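Buscar en el blog Escribe y pulsa Intro

Cómo domar la luz de una oficina grande sin tocar la instalación

21 de mayo de 2026

Llevo desde diciembre peleándome con el techo de mi oficina y por fin puedo escribir esto con la cabeza despejada (literalmente, que los dolores de cabeza de media tarde eran de campeonato). En Clustton trabajamos en una sala abierta, de las de techo blanco y paneles fluorescentes alargados, y durante meses la solución de cada uno fue ponerse gorra. ¡Gorra! En una oficina.

Lo que cuento lo he hecho yo con una escalera prestada, cinta de carrocero y mucha paciencia de mis compañeros. No hay que abrir ninguna luminaria ni tocar un cable. Si alguna parpadea o zumba, eso va a mantenimiento y punto.

Primero, el mapa

Siéntate en cada puesto. En todos, también en el del compañero que jura que está estupendamente. Pon la silla a la altura de quien la usa, mira a la pantalla como si estuvieras leyendo y, sin mover la cabeza, fíjate en qué luces notas por el rabillo del ojo. Apúntalo en un plano hecho a mano. El mío es un rectángulo torcido con rayitas para los paneles, circulitos para los focos empotrados y caras tristes donde molesta. Muy técnico todo.

Luego apaga el monitor y mira el cristal negro. Si ves reflejado un panel, ya tienes a un culpable. Yo me pasé semanas bajando el brillo de la pantalla cuando lo que tenía era un fluorescente plantado en medio de la hoja de cálculo.

Hazlo dos veces, por la mañana y a última hora. Si tienes ventanas, el plano cambia bastante, y en mi caso una mesa que yo daba por perdida resultó ser de las mejores por la tarde.

Segundo, mueve las mesas (un poco)

Antes de comprar nada, gira. La idea general es que los paneles queden a los lados de la persona, en paralelo a su mirada, y no delante ni justo detrás. En las mesas sueltas es fácil. En las corridas, de las que van atornilladas en fila, toca conformarse con inclinar el monitor y desplazar la silla un palmo. Ese palmo se nota muchísimo, de verdad, haced la prueba.

Yo marqué las posiciones nuevas en el suelo con cinta y las dejé así unos días antes de mover los cables. Menos mal, porque la primera distribución era preciosa en el plano y dejaba a Urs Bühler con la espalda pegada al paso, y a él le sobresalta hasta el microondas. Volvimos a empezar. 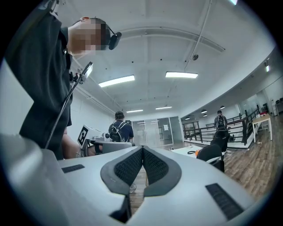 Otra cosa que aprendí moviendo mesas: deja sitio para echarte hacia atrás. Quien pasa el día con los auriculares puestos no oye venir a nadie, y si además está encajado entre dos sillas acaba con los hombros en las orejas. Yo dejo 60 centímetros libres detrás de cada silla ya retirada. Si por ahí pasa gente, más.

Tercero, divide los interruptores

Mira cuántos interruptores hay y qué enciende cada uno. Parece una tontería, pero en nuestra oficina había 4 y todo el mundo le daba a los 4 de un manotazo al entrar. Les puse etiquetas: fondo, centro, pasillo y focos. Desde entonces el fondo pasa media mañana apagado y la gente que se sienta allí está feliz.

Si en tu sala hay una zona de techo más bajo con focos pequeños, pruébala sola. Esa luz suele ser más agradable para leer en papel o charlar un rato. Nosotros hemos puesto allí la mesa de las reuniones cortas.

Cuarto, luz propia en la mesa

Cuando apagas una parte del techo hay que compensar. Compré 3 flexos Zolater, con brazo largo y pinza, para los puestos más oscuros. El truco está en colocarlos en el lado contrario a la mano con la que escribes y apuntar al papel o al teclado, nunca a la pantalla. Si la bombilla se ve desde la silla de enfrente, bájala. Tu vecino te lo agradecerá, o por lo menos dejará de mirarte raro.

La temperatura de color, a gusto de cada cual, pero que se parezca a la del techo. Un flexo muy amarillo debajo de un fluorescente muy blanco queda rarísimo, y a mí me cansa más la vista que no tener flexo.

Lo que no me funcionó

Las telas colgadas bajo los paneles. Quedan fatales, cogen polvo y, sobre todo, no se puede tapar ni rozar nada de lo que haya en el techo contra incendios. Las quité el mismo día. Tampoco el filtro antirreflejos barato: le puso a mi pantalla un tono de agua de fregar.

¿Y los rincones que siguen mal? Me queda uno, al lado de la impresora. De momento hemos puesto allí el perchero.

Si probáis lo del monitor apagado, contadme en los comentarios qué sale reflejado.

Entradas relacionadas
Ordenar los cables debajo de una mesa corrida
Etiquetas que no se despegan: mi método con cinta de carrocero
Dónde poner el perchero en una oficina sin paredes
Reseña del flexo Zolater después de un invierno
Auriculares todo el día: cómo descansar las orejas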